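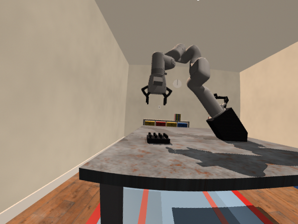 Norura standing desk converter, anyone had one more than a year?

kmoroz
Posts: 580
Thinking of getting a Norura to sit on top of my existing desk. I've got the usual sore lower back and my sister swears by hers, but she's had it since January and she swears by most things for six months. The website says it "restores natural posture" and I can't find one sentence explaining what that means. Before I spend the money, has anybody here still got theirs up and running after a full year, and do you still stand at it?

Kanchan K
Had mine for 3 years. Use it every day. Back is much better. Go for it.

devpal
Better than what, though? Did you change anything else at the same time? Not having a go, I just keep reading these and it's always someone who bought the desk, joined a gym and got a new chair in the same month and then the desk gets all the credit.

Kanchan K
I did get a new chair, yes. And I started walking to the station. But I can tell the difference on days when I don't stand.

devpal
Right.

Brijesh Shukla
I'll be the miserable one. I had a Gratix, which is the same idea with a gas spring, and I stood at it for maybe two months. After that it stayed down and became a very expensive shelf. It wobbles when you type at full height. Every review says "a slight movement" and what they mean is your tea moves. Also it eats the depth of the desk, so when you're sitting you're pushed back further than before and you end up reaching for the keyboard, which gave me a sore shoulder I never had in the first place.

kmoroz
That last bit is what worries me. My desk is only 60 deep. Was the keyboard tray separate on yours?

Brijesh Shukla
Separate tray, hangs off the front, with a bit of a droop on the left side. I wrote to them and they said it was within tolerance. Didn't say what the tolerance was.

helder_a
I think people are being unfair. The wobble depends entirely on what it's standing on. I've got a Damus on an old oak table and you can lean on it. Put the same thing on a flat-pack desk with thin legs and of course it shakes. You're blaming the converter for the desk.

Brijesh Shukla
They sell it as something that goes on any desk. If it only works on oak tables they could put that on the box.

helder_a
Fair enough on the marketing. I still say it's a good bit of kit. I do 40 minutes up, then sit for a while, then up again after lunch. No app, no reminders, just the kitchen clock.

devpal
Where does the 40 come from?

helder_a
Nowhere, it's when my feet start to hurt.

devpal
That's the most convincing thing anyone's said in this thread.

Kanchan K
Get a mat. I forgot to say. Standing on a hard floor is murder, you need a proper mat and decent shoes. Slippers no good.

kmoroz
So that's the converter, a mat, shoes and possibly a new table. The price is creeping up a bit.

Brijesh Shukla
And a monitor arm, because the platform won't go high enough if you're tall. I'm six foot 2 and I was looking down at the screen the whole time. They quote the height of the platform from the floor assuming a desk taller than any desk I've owned. Measure yours before you believe the chart.

Kanchan K
I'm five foot 3 so never had that problem.

devpal
Can I suggest the boring thing? Put a sturdy box on the desk, laptop on the box, stand at it for a fortnight. If you're still doing it at the end, buy the Norura. If the box is back in the cupboard you've saved yourself a few hundred quid. I did it with two drawers out of an old Uysal filing cabinet turned upside down, ugly as anything.

helder_a
The height won't be right with a box though, so he'll give up because it's uncomfortable and then decide standing doesn't work. Not much of a test.

devpal
It tests whether he'll stand up at all. Most people won't.

helder_a
You keep saying most people. Which people?

devpal
Me, Brijesh, and everyone selling one second hand described as "hardly used". Have a look at the listings.

kmoroz
Just had a look. There are a lot of them. One near me still has the film on the screen shelf.

Brijesh Shukla
If you do buy, buy that one. Ask if they've kept the bolts.

kmoroz
Messaged him, he's checking. Going to try the box in the meantime. Does anyone know if the clamp on the Norura marks the desk? Mine's veneer.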